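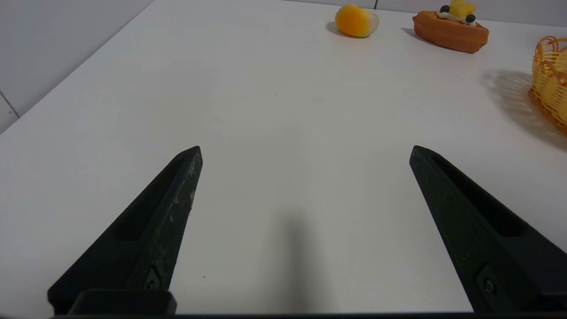 *White tabletop, from just above*

**Brass chamber candlestick with snuffer, stock no. 1655**

We offer a chamber candlestick in brass, of the low kind which was carried up to the bedroom. It has a round dished pan, a ring handle with a thumb piece, and the conical snuffer, which sits on a hook beside the socket. English work, in my opinion from the first half of the 19th century. I bought it in August from a house sale at Wultham, together with other brass from the same kitchen.

The snuffer is often missing from these candlesticks, or it was replaced with one that is too large. The one with ours fits the hook well and has the same color as the pan, so I believe they have been together for a long time. I can not prove it.

## Marks

There is no maker's name. Under the pan are three small punched dots and the number 9, which is probably a pattern or size number. Ruaridh Cruickshank, who has looked at more candlesticks than I have, compared it with a marked one from the Coltberg collection and found the same dots there but with a different number. He thinks it is one workshop. I give this as his opinion and the price does not depend on it.

## Condition

- Pan: two shallow dents on the rim, opposite the handle. Old scratches inside from scraping of wax.
- Socket: sound. The ejector slide moves, but it is stiff at the top.
- Handle: one old repair with soft solder where the ring joins the pan. It is firm. The solder is gray and can be seen from below.
- Snuffer: small split in the seam, 4 mm long.

It was cleaned with warm water and a soft brush only. We did not polish it and it is not lacquered. If you like it bright, please use a mild paste and keep it out of the punched dots.

## Size

| | |
|---|---|
| Width of pan | 6 1/4 inches |
| Height to top of socket | 3 inches |
| Takes a candle of | 3/4 inch |

## Ordering

The candlestick is packed in acid-free tissue and a double box. Shipping within the country is included. For other countries please write first and we will ask the carrier for a price.

You may return it within nine days after it arrives, in the same condition, and we refund the price without the shipping. Please quote the stock number in your message.

The Tamiru pair of taller sticks which was on this page before is sold. A single Norkunar stick with square base will be listed when the description is ready.

Page changed Saturday, April 27, 2019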